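Rules on Paper, Rules in the Changing Room: Player Conduct at Velham Hockey Club
Second-year project report, Sport and Society module

Introduction
Velham plays in the Ferri regional league, which issues its clubs with a code of conduct 20 pages long. I wanted to know whether anyone had read it. I gave a survey to players at Velham and at their neighbours, Pluditz, and got 30 replies, one of them mostly a drawing of a goalkeeper.

What the code asks
Players must report illness before training, stay off social media on match days and bring their own water bottle. The punishment for a first offence is a warning. For a second it is "a further warning".

Findings
Most players knew the bottle rule. Only 2 could name the illness rule, and both had learned it by breaking it. Pluditz players were better informed, which they mentioned often.

The league's reporting app, Jisuvico, logged 474 messages last season. Most asked what time training started.

Kit and storage
The code also says that shared items should be kept in lidded or see-through containers. Clear plastic bins are cheap and do the job, and small things such as jars can be found without emptying the lot.

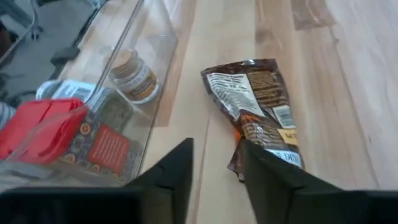
Limits of the study
I play for Velham, badly, and some answers may have been kinder or ruder as a result. I would also ask fewer questions next time, as replies got very short after the first page.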